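## 4. Swapping fingers and first jaw check

Do this per hand. Left first, then right. Losness and Vulov fingers both fit the same mount -- don't mix them on one hand.

1. Power off the wrist controller. Wait for the LED to go dark.
2. Back out the two finger screws. Keep them, the new set doesnt come with any.
3. Seat the finger, hand tighten, then a quarter turn with the driver.
4. Power on, run `jaw_home`. Full open should read 496. Anything under 206, finger is in backwards.
5. Close on nothing. Pads meet flat? Good. If not, redo step 3.

**Note:** Vulov fingers need speed limit 200 or lower. Losness can go to 596.

**Caution:** no hand in the gap while homing. It moves before it beeps.

6. Log finger type and pad condition on the Nullton sheet before comparing sets.

Pad alignment matters most on thin stuff, so finish with a sheet test. Stand a clear acrylic sheet upright between the open jaws, a pad either side of the edge, niether one touching yet. Close slow. Scuffed pads like these are OK to test with, just write it down.
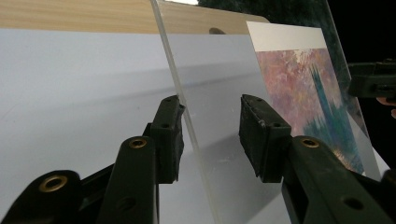
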